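**Hedgate prep line: workstation and robot cell check, May**

Checked by: Kastriot Ionescu
Countersigned: Bláthnaid Ó Dálaigh, shift lead
Form: Plorkar 66, revised for two-robot tables

Marks used: OK, ACT (action needed), N/A.

### A. Handling at the table

- [x] **A1. Produce is gripped without crushing or slipping.** OK. Grip force is still set per item by the operator. Green beans are to be presented in bundles, stalks parallel.
- [x] **A2. Board is flat and does not shift under load.** OK.
- [ ] **A3. Blades are accounted for at handover.** ACT. The blade log has one signature column. It needs two, outgoing and incoming, now that a shift can end with a task half done.
- [x] **A4. Stop button can be reached from the operator's standing position.** OK, tested at both ends of the table.

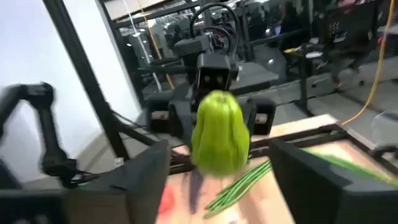 The main change since the last check is in who does what. Trimming and sorting used to be done by hand by everyone on the shift. Operators now load, watch, clear and reset. Two of them told me their wrists are better and their necks are worse, and the second point belongs on this form. Watching a table for a full shift is a posture task and has been added as B3.

### B. People

- [x] **B1. Operators trained on restart after a stop.** OK. Kinsella module completed by all named staff.
- [ ] **B2. Hands stay out of reach of the arms until the status light confirms a hold.** ACT. Observed one early reach in 20 minutes. Discussed with the operator at the time. Repeat observation on Friday.
- [ ] **B3. Watching duty rotated.** ACT. Current practice is to swap when someone asks. Set a fixed limit of 10 minutes past the hour and write it on the board.
- [x] **B4. Job descriptions match the work done.** OK for operators. The cleaner's sheet still lists the old hand slicer; Ó Dálaigh to correct.

### C. Floor and surroundings

- [x] **C1. Floor tape in place.** OK.
- [ ] **C2. Cables routed off the floor.** ACT. Tie up or cover. Request 652 raised with Metomow.
- [x] **C3. Standing mats provided.** OK. Check edges for curl at each weekly clean.
- [ ] **C4. Space under tables clear.** ACT. Wires and hardware to be boxed or removed.

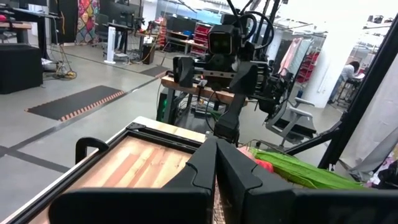 *C1 to C4: floor tape and mats, cable with yellow connector beside the cabinet, wires and hardware under the plank table.*

**Comment, B. Ó Dálaigh:** I accept A3, B2 and C2. On B3 I would prefer that the operators choose the swap time themselves, provided it is written down. C4 is with the day shift.

**Reply, K. Ionescu:** Agreed on B3. Item stays open until I see the first week's sheet.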